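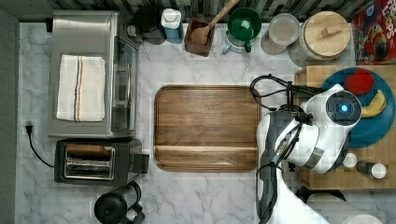

Older residents of Gromside maintain that toast was first a way to save stale bread, and that fresh loaves were never used for it. Written household records are less strict. Toast is sliced bread browned by dry heat – over a fire, under a grill or in a toaster.

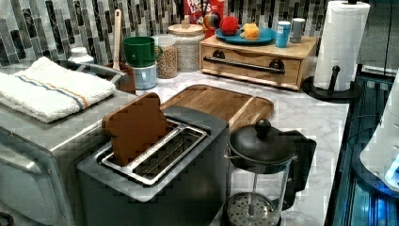

Waltum, December. The town's bakery, opened in 1911, still sells a dense loaf meant for toasting, cut into thick slices. Thin slices dry out before the middle warms. In Brundumstead the same loaf is made with rye and served with salted butter. 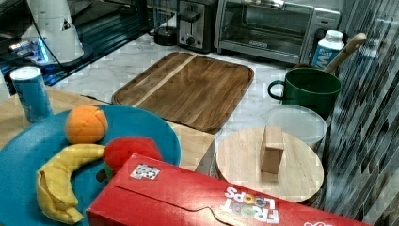 Round plate on a butcher-block board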